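Put the tweezers back in the roll

I own more tweezers than any adult needs, and I'm going to defend the fussy little fabric roll they live in, because people keep telling me a coffee mug would do the same job. It wouldn't! I did the mug thing for years. Everything went in tips down, and every time I wanted the fine straight pair I pulled out the curved one, then the flat one, then a dried-up pen.

My other bad habit was leaving them out on the table (I still do it, I'm not a saint). You put a pair down, you pick up another, and pretty soon they're fanned out all over the place.
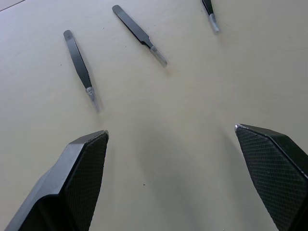
Black tweezers all look alike from the back end, and that's my real gripe with loose tools. The tip is the only part that matters and it's the part you're busy not looking at when you reach. It's also the part that gets wrecked. I once bent a lovely pair from a shop in Tonbridge by sliding a stack of mail over it, and I spent 3 evenings trying to straighten it before I gave up.

A roll fixes most of that for me. Handles go in the sleeves, tips stick out where you can read them, and a strip of elastic keeps the lot from sliding around when you carry it to the kitchen for better light. I like bright edging too, so I can find the thing in a dark drawer. 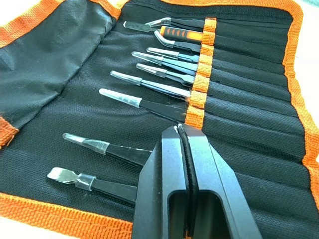
Keep the caps on the tips, by the way. I used to toss those bits of plastic on day one, and I regret every one of them.

A friend swears by a big hard case with 127 compartments, and good for her, but I know myself. I'd fill four of them and lose the lid. With a roll I can see a gap from across the room, and a gap bugs me until I go hunting under the couch. Maybe that's just how my brain works. I'd still take a roll over a prettier pair of tweezers any day, and mine needs a good shake-out before I use it again.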